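Trotoveck Arm Cell - Set-up Guide
Section 7: When the arm stops above the board (fault 265)

Fault 265 means that the gripper did not reach its target height in the permitted time. The controller then holds the arm in its last position. The motors stay under power, so please do not think that the arm is safe to touch.

CAUTION: Keep your hands out of the space between the gripper and the board. A held arm can move again without a warning sound.

Before you go to the real cell, repeat the fault in the Drostell simulator. Load the saved job and open the overhead view.

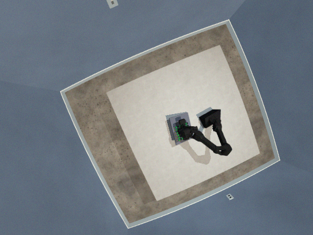 Figure 7-1. Overhead view in the simulator: arm folded at the elbow, gripper above the board.

In this view you can check the direction of the arm, but you can not judge the height of the gripper. For the height, use the side view.

To clear the fault:

1. Press the stop button on the cell and wait until the status lamp is off.
2. Write down the last line of the log. Code 1034 is a height error, code 1080 is a lost signal from the wrist.
3. For code 1034, compare the board height in the job file with the height you measure at the cell. Correct the job file if they are different.
4. For code 1080, switch off the main power and check the wrist cable. Do not pull on the cable - hold it by the plug.
5. Release the stop button and choose Home at speed level 1.
6. Run the job one time without parts.

Note: After an update of the software, the board height goes back to the factory value of 83 mm. Please enter your own value again before the first run.

CAUTION: Never push the folded arm by hand to make it free. The elbow can close on your fingers.

If fault 265 comes back after step 6, leave the cell switched off and send the log to Nassar service.

Section revised 2025-02-19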